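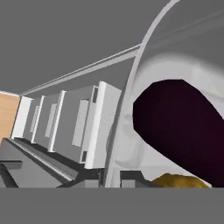 When does the Tarnovgate library close for its roof repairs?
The main building shuts its doors at the end of the day on 19/10/2026 and is due to reopen in March, with a smaller branch running out of the old Memon shoe store until then.

The town council approved the work last week after two years of leaks over the reading room. The roof dates from the building's last big overhaul and has been patched many times. During the storms last spring, staff moved the local history shelves twice to keep them clear of drips, and a section of carpet near the front desk had to be pulled up and thrown away.

Skilus, a roofing firm that has done several school buildings in the county, will strip the old covering and put down new insulation and a new membrane. A second company, Trosov, has the contract for the gutters and the drains on the north side, where most of the water was getting in. Both firms will work from the rear parking lot, which will be fenced off for the whole job. The 12 spaces on the street side stay open, with a two-hour limit.

The council has set aside $676,000 for the project. A little under half comes from a state grant for public buildings, and the rest from the town's capital fund. There will be no change to property taxes this year, according to the budget notice posted at town hall.

The temporary branch at the Memon store opens two days after the main building closes. It will carry new releases, large print, children's picture books and the most requested DVDs. Holds can be picked up there as usual – the library is asking people to wait for the email before coming in, as shelf space behind the desk is tight. Four public computers and one printer will be available. There is no study room and no meeting space.

Hours at the branch will be 10 a.m. to 6 p.m., with a late opening until 8 p.m. on the first Thursday of each month dropped for the winter. The book return on the side of the main building will be locked. A drop box has been put in next to the branch door, and another at the supermarket entrance on Mill Road.

Story time moves to the community center and keeps its usual morning slot, with room for 27 children. Parents need to sign up in advance, either online or at the desk. The homework club will also meet at the center, in the upstairs room, starting the week after the move. The knitting group and the chess club have found their own places to meet and will post details on the library notice board.

Most of the collection will stay in the main building, wrapped and moved away from the outside walls. Those books can't be requested while the work is going on. The exception is the local history collection, which is going into storage in 273 boxes at the county records office. Anyone who needs something from it for school or family research can fill out a request form, and the office will try to have the item ready within a week.

Loans taken out before the closing date have been given a longer due date, and no late fees will be charged on them until the main building reopens. The lending limit has been raised for the last few days, so cardholders can take home as many books as they like. Audiobooks and e-books are not affected.

The schedule allows for some bad weather. If the crew loses more than three weeks to snow or high wind, the reopening could slip into the spring, and the council says it would give at least two weeks' notice of a new date.

Questions about the contract or the parking lot should go to the public works desk at town hall. For anything to do with cards, holds or programs, call the library's usual number, which will ring through to the branch.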